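From: Jyoti Sisodia
To: hurwood-users
Subject: Re: [hurwood-users] Moving to a new phone without losing the old texts

Hi Arlo, and hello to everyone else who has been quietly reading along,

On Friday, Arlo Dunleavy wrote:

> My phone is on its last legs and the shop says the new one will be in
> on Tuesday or so. I have all my photos going up to the cloud already,
> so I'm not too worried there. What I can't work out is the text
> messages. There are years of them, a lot from my late brother, and I
> would be heartbroken to lose them. The new phone is a different make
> from the old one. Is Kanaujia any good for this? Devendra mentioned
> it at the May meeting but I didn't write down what he said. Also, do
> I have to pay?
>
> Arlo

First of all, I'm so sorry about your brother, and I'm very glad you asked before the swap and didn't wait until afterward. I went through this same business when I gave up my old Esten phone, and I made nearly every mistake there is to make, so you may as well have the benefit of them!

Yes, Kanaujia is fine for this, and it's what I used in the end. The free version will copy up to 3000 messages in one go. I had more than that, and what I didn't understand the first time is that it stops at 3000 without making any fuss. It just says "Finished" with a nice green check mark, and you go off and make yourself a cup of tea thinking all is well. I only caught it when I went looking for a recipe my aunt had texted me and the whole conversation ended in the wrong year. So if you have a lot, either pay for the full version (I did, and I don't regret it) or do it one contact at a time, starting with your brother's. There's a little funnel button at the top of the list that lets you pick a single person.

Here is the order I would do things in, if I were doing it over.

Charge both phones all the way up before you start. Mine took far longer than I expected and the old one died in the middle, and then I had to begin again from nothing.

Turn off the old phone's "tidy up old messages" setting. On the Esten it's under Messages, then Storage, and it was set to clear out anything past 2 years. I don't know what make yours is, but have a look for something like it, and do it today, please, even if you do nothing else.

Make the backup onto a computer or a memory card, and leave the phone-to-phone transfer for later. Qiuyue Du talked me into this and she was quite right. The direct transfer is quick and looks very clever, but if it goes wrong halfway you have nothing to go back to. With a file sitting on the computer you can try as many times as you like. Mine came to 136 megabytes with the pictures included, so it doesn't need much room at all.

Open the file and check it before you hand over the old phone. Kanaujia has a viewer for this. Scroll right up to the first message from your brother and right down to the last one, and tap on a few of the pictures in between to make sure they open.
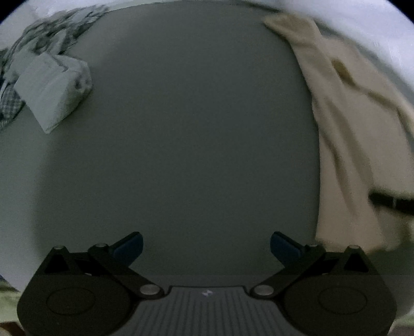

Then, and only then, restore onto the new phone. It will ask to be made the main messages app for a while. Say yes, let it finish, and afterward go back into the settings and switch it to the normal app again. I forgot that last part and spent an entire evening wondering why my daughter's texts weren't making any sound. Jyoti Jaiswal (the other Jyoti, for the newer folks on the list, we do get each other's mail now and then) tells me her phone switched itself back, so perhaps it depends on the make.

One thing I never did manage was the group conversations. They came across, but each one was split up into separate people, so you get one side of a chat about a birthday dinner with all the answers missing. If anyone here has got groups to come over properly, I'd love to hear how. Devendra Dwivedi thought Jotmont might handle them better, but I haven't tried it myself and I believe it wants you to make an account first, which put me off a bit.

Oh, and Arlo, for your brother's messages in particular, you can also save them out as a plain document you can read on any computer or even print. Choose Export, then Readable Copy. I did this with my mother's and it ran to a fair stack of paper, but I keep it in the drawer and I'm fond of it. The voice messages don't go into the printed copy, of course, so save those one by one by holding your finger down on each and choosing Save. I only had 5 so it wasn't much trouble.

Hang on to the old phone for a month or two if the shop will let you. If they want it for the trade-in, ask whether you can bring it back later. Mine said yes without any argument.

Do write back if you get stuck, or call me any evening after seven, you have the number.

Warmly,
Jyoti S.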